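布的脾气

我妈一直以为我在公司里修冰箱。我跟她解释过，说我是测控制器的，就是让机械臂听话的那个盒子，她想了想说，那跟冰箱也差不多嘛，都是插电的。行吧，插电的。

那阵子我们接了Golob的活儿。Golob是做洗衣房设备的，想在Wovside新开的厂里搞一条叠布线，让我们帮着挑控制器。候选有两家，一家叫Galus，贵，说明书厚得能垫桌脚；另一家叫Jorer，价钱只有人家的一半，说明书薄薄几页，里面还有错别字（“夹爪”写成“夹瓜”，我笑了一下午）。两家的盒子轮流接到同一对机械臂上，干同一件事：抓住一块皱成一团的黑布，两边提起来，抖一抖，铺平。每家1000次，加起来2000次，抓空了、掉了、铺歪了，都要记下来。

听着简单吧？我也这么以为的。结果头一个礼拜我就开始恨那块布。

要是抓个方块，抓杯子，抓螺丝，失败了你能看明白，哪儿没对准一眼就知道。布可不一样！这一回夹着角上去了，稳稳当当，下一回程序一个字没改，它从手指缝里溜下去，软塌塌往桌上一趴，跟家里那只不想洗澡的猫似的。黑的尤其烦人，褶子和影子混在一起，相机看半天也分不清哪里是边。我提过换一块白的，Golob那边回信说，厂里洗的就是黑围裙，麻烦用黑的。好嘛。

Galus先测。它的动作很讲究，靠近布之前会慢下来，像有洁癖的人去捡地上的袜子，捏住以后再一点一点收紧力气。看它干活挺催眠的，我下午经常得站着看，坐下就要睡过去。它的毛病也在这儿，太小心了，碰上布叠了好几层的地方，手指上的传感器一报数，它就停下来想，想完了再试，试完了又想。我在旁边急得直跺脚，恨不得伸手替它拽一把。当然不能拽，拽了那一次就作废，我作废过，写检讨的时候还得装作是设备问题……这个就不展开说了。

Jorer是另一路性格。愣头青，说抓就抓，啪一下夹住，管它夹的是角还是肚子，先拎起来再说。第一天它就把布甩到了地毯上，盖住了插线板，我趴下去捡的时候还碰掉了一个插头，整套系统黑掉，半个上午白干。我当时就想，便宜货，果然便宜货，报告的结论都在脑子里写好了。

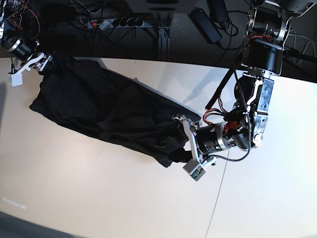

可是后来有件事让我改了主意，或者说，让我没法那么痛快地写结论了。

那天我加班，二月里，暖气到点就关，我裹着羽绒服守着Jorer跑最后几轮。有一轮它左手夹得太靠里，右手夹的是个折起来的角，照我的经验，这么一提准要拧成麻花。我连表格里的“失败”都先填上了。它往上提，布果然拧了，然后它停了一下，左手松了一点点，松到布自己往下滑了一小截，又捏住。就那么一松一捏，拧着的地方转开了。

我把嘴里的饼干都忘了嚼。

它的说明书里可没写这一手。我翻了日志，力的读数掉下去一块，又回来，中间那段控制器什么特殊指令都没发。也就是说，极有可能是它反应慢，夹力没跟上，布滑了，它慌慌张张补了一下，碰巧补对了。说白了就是手滑。可我看着它把那块布铺在桌上，心里就是觉得，哎，这小子会了！

第二天我跟组里讲，大家的表情你可以想象。有人说那是延迟，有人说是我低血糖。我不服气，把那轮的参数原样拷出来，重新跑，想复现给他们看。我摆布的时候特别认真，照着录像把每个褶子往回捏，捏得手指头都酸了，还趴在桌沿上从侧面看高低。跑一次，掉了。再捏，再跑，拧成麻花。再来，布飞出去了，这次飞得还挺远，挂在铝型材架子上，晃晃悠悠的，像谁家阳台没收的衣服。

我一共复现出来2次。两次都是我一个人在的时候。你说气不气人！

报告还是得交。数字那部分没什么好犹豫的，Galus铺平的比例高出一大截，Jorer只有70%，表格清清楚楚，谁看了都会选Galus。我写到“异常现象”那一栏，停了很久。按规矩，没法稳定复现的东西不用写，写了反倒要被追着问。我敲了一行：“Jorer在夹持力下降时偶见布料自行解扭，原因不明，建议保留日志。”敲完又删，删完又敲，最后留下了，还把录像的文件名附在后面，生怕人家找不着。

Golob选了Galus，一点悬念都没有。来取设备的人把两个盒子都装了箱，问我Jorer的那个要不要退回厂家。我说先放着吧，还有点数据没对完。他看了看我，在单子上打了个勾，也没多问。

那盒子现在在我工位底下，冬天我拿它暖脚，通上电是真的暖和。哪天下班早，机械臂又正好没人用，我就把它接上，把那块黑布往桌上一扔，随便它怎么抓。掉就掉了，不填表。

前两天我妈打电话来，问我冰箱修得怎么样了。我说最近不修冰箱，改叠衣服了。她可高兴了，说那你回来把柜子里那堆床单给我叠一叠。我说妈，床单太大了，这个我们还没测到。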